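How Does a Robot Learn to Fold a Shirt?

Folding a shirt is easy for you, right? Flip, flip, done! For a robot it is one of the trickiest jobs in the whole house.

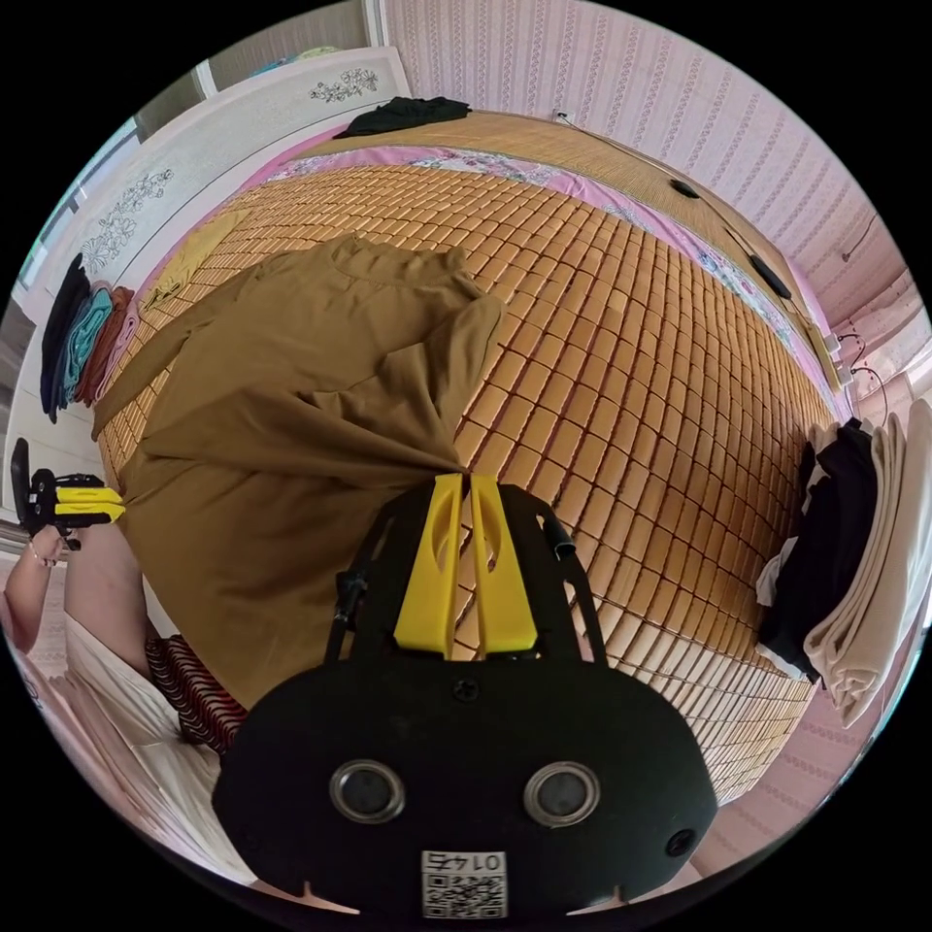 Think about a toy block first. A block keeps its shape. If a robot knows where one corner is, it can work out where all the other corners are. Now think about a shirt. Grab it by one edge and the whole thing changes! Sleeves slide under, collars flop over, and wrinkles pop up all over the place. A shirt can land on a bed in way more than 1000 different shapes.

So how do you write a computer program for that? Jinfeng Jiang works on a program called Trikora, and her team doesn't try to write a rule for every wrinkle. They let the program learn from people.

First, people do the job themselves, using hand-held grippers with two fingers, a lot like the ones a robot has. A camera on the gripper records what it sees, and the software works out how the gripper moved. One try at folding is called a demonstration, or "demo" for short. Trikora learned shirts from 800 demos.

Then comes practice time. The program looks at one picture from a demo and guesses: where should the fingers go next? It checks its guess against what the person did. Wrong? It changes some numbers inside itself a tiny bit and tries again - over and over, all night long if it has to!

When Trikora runs a real robot, it does three things in a loop:

Look - what does the camera see right now?
Plan - where should the fingers move, and should they open or close?
Move - go a little way, then look again.

It goes around that loop 30 times every second. That's faster than you can blink! All that looking helps, too. If a sleeve slips, the next picture shows it, and the program can make a new plan.

Try it yourself! Put a T-shirt on your bed and fold it using only your thumb and one finger on each hand. Then try it with one eye closed - it's harder to tell how far away the cloth is. Robots have to figure that out too.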